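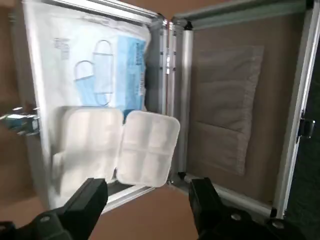 Preguntas frecuentes sobre ejemplares tratados, reparados y falsos

Última revisión: 12 de julio de 2020

¿La citrina que vendéis es natural?
Casi toda la que circula por ferias e internet es amatista calentada, así que conviene desconfiar del naranja intenso con la base blanca. En Vakomholm la etiquetamos como «amatista tratada» y la cobramos como tal. Cuando nos llega una que creemos natural, ponemos «creemos». Más no podemos prometer sin laboratorio.

¿Qué diferencia hay entre reparado y restaurado?
Reparado: un cristal se soltó y se ha vuelto a pegar en su sitio. Restaurado: se ha rellenado con resina lo que faltaba. Hay vendedores que usan las dos palabras como si fueran lo mismo, y suelen elegir la que suena mejor. Pregunte siempre por escrito.

¿Sirve de algo la luz ultravioleta?
A veces. Muchos pegamentos brillan en blanco azulado bajo onda larga, pero otros no, y hay calcitas y fluoritas que brillan por su cuenta. Una linterna barata con mucha luz visible confunde más de lo que aclara.

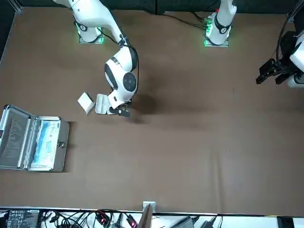
Recipiente blanco con compartimentos y cajita de papel, junto a la pinza.

¿Cómo sé que la localidad de la etiqueta es cierta?
En general, no lo sabe. Nosotros tampoco, si la pieza ha pasado por varias manos. Rogelio Lumanlan revisa las etiquetas antiguas de las colecciones que compramos y descarta bastantes: letra de una época, papel de otra, una mina que todavía no se había abierto. Con Busberg tenemos especial cuidado – desde que se cerró el acceso han aparecido demasiadas fluoritas «de Busberg» para una cantera tan pequeña. Si dudamos, la ficha dice «localidad atribuida» y el precio baja.

¿Un certificado garantiza la autenticidad?
Depende de quién lo firme. Un papel con sello dorado emitido por el mismo vendedor vale lo que valga su palabra. Para piezas de más de 600 euros aceptamos enviar la muestra a un análisis independiente, a cargo del comprador, y devolvemos el importe si el resultado contradice nuestra ficha.
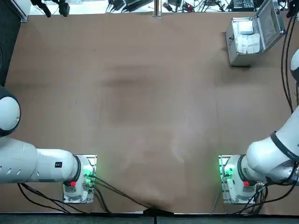 Brazos blancos plegados hacia el borde de la mesa.

¿Y las propiedades curativas?
No las incluimos en las fichas. Tampoco respondemos a consultas sobre qué piedra conviene para dormir.

¿Puedo limpiar con ácido una pieza recién comprada?
Antes identifique la matriz. Iveta Jireš, que prepara nuestras piezas, recibe cada octubre unas 21 consultas de personas que quisieron quitar un poco de calcita y se quedaron sin la mitad del ejemplar. El vinagre también es un ácido, por muy casero que parezca. Y si hay una reparación antigua, incluso el agua templada puede aflojarla.
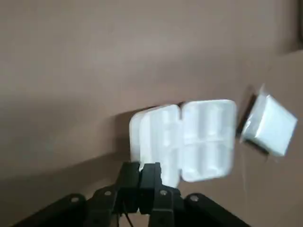

Lo mismo vale para los ultrasonidos: en un cuarzo macizo rara vez pasa nada, pero en una pieza con inclusiones fluidas o cristales finos no los usaríamos, diga lo que diga el folleto del aparato.

¿Cuánto tiempo tengo para devolver una pieza?
30 días desde la entrega, con su etiqueta y sin haberla limpiado, recortado ni aceitado. Escriba a Jericho Abella indicando el número de ficha y adjunte 2 fotos con luz natural.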